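Home | Programs | Talks | Resources | Contact

Reducing Breakage in Small Parcel Shipments
Speaker notes, Orora Members' Forum
3 min read

Opening. Welcome members and guests. State the purpose of the talk: to review how member shops pack fragile goods and to present the revised packing guidance.

Slide 2. Cushioning. Bubble wrap remains the most common material among our members. Pause before moving on.
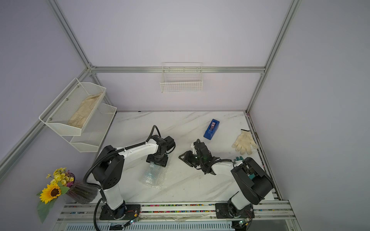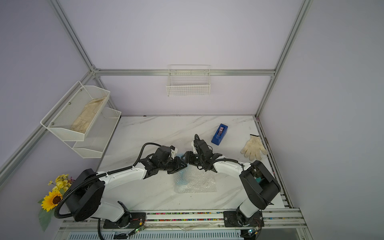

Clear wrap, with a light blue item inside:
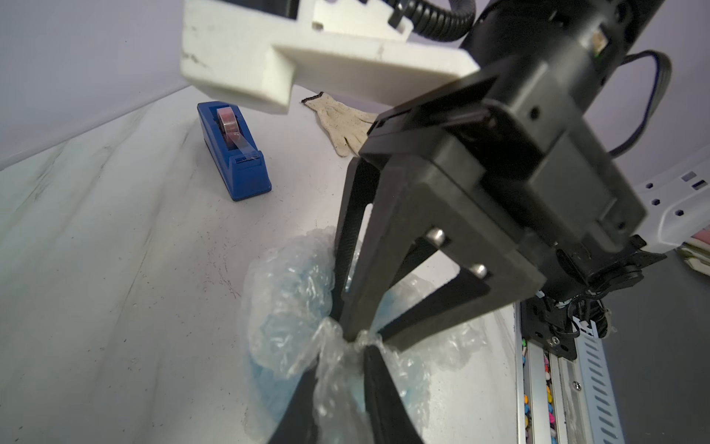
Marin Shehu wrote in after the September session that her shop had stopped using wrap for flat items, and that corrugated pads had served her customers just as well at a lower price. Acknowledge the point and invite other views.

Slide 3. The survey. Members reported on 2444 parcels, of which 399 arrived with some damage. Note that most claims concerned crushed corners - a matter of box size more than of filling.

Slide 4. Guidance. Choose a box that leaves two inches of space on every side. Fill that space fully. Tape all seams, including the short ones. Parcels over 40 pounds should go in a double-wall box.

Slide 5. Claims. Remind members that the Vurkside office requires the original packaging to be kept until a claim is closed. Babar Sandhu will take questions on forms.

Close. Thank the Manalastas branch for the use of the hall. Printed copies of the guidance are at the registration desk.

14 shares | 2 comments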